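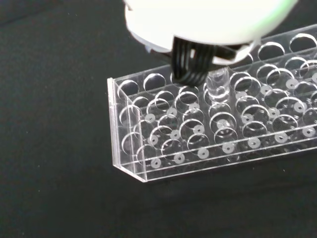

Page 4

2. The Durkine open day

Our supervisor, Kirsten Kvaran, suggested that a project on lab automation would be improved by going to look at some. So in March four of us took the early bus to Durkine, where the automation group opens its doors once a year and feeds visitors dry cake. The group was Tomos Gape, Elínborg Lauritsen, Valdemar Frandsen and me (Kári Bisgaard, note-taker by losing a coin toss).

The demonstration we had come for was tube racking. A robot arm takes a clear test tube and puts it upright in a clear rack on a black cloth. Any of us can do this while talking about lunch. We stood there for most of the morning with our coats on, completely absorbed.

Our guide was an engineer from the Mutitell project, who answered every question with "it depends" and then, to her credit, told us on what. From our notes:

Transparent parts are hard. The rack is acrylic, the tube is clear, and when you look down through one layer of holes you see the next layer slightly out of line with it. Elínborg tried to point to the hole under the tube and was wrong on her first try. We have more sympathy for vision software than we did in chapter 1.

The bottom matters too. The rack has small white pads in rows on its base, one row behind another, and a tube that goes in at an angle can pass the top plate and still miss where it should end up. The guide said a lean of roughly 2 degrees is enough to cause trouble with their racks.

Grip is a compromise. Too soft and the tube turns in the fingers, too hard and you are sweeping the floor. Valdemar asked how many tubes had been broken finding this out. It depends.

Slow is fine. We had expected something like the videos, with music. The arm's approach to the rack was about as exciting as parking a truck -- and took as much care.

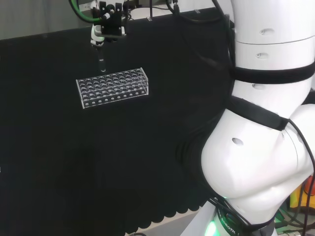 2.1 What we changed afterward

Our own rig, the Caduvgate, is a much humbler thing, and on the bus home we agreed to stop asking it to do 100 placements in a row. The new test plan has 7 runs with a check of the rack position before each one. Tomos has also ordered black cloth. Ours has no scalloped hem, so the comparison with Durkine will never be perfect.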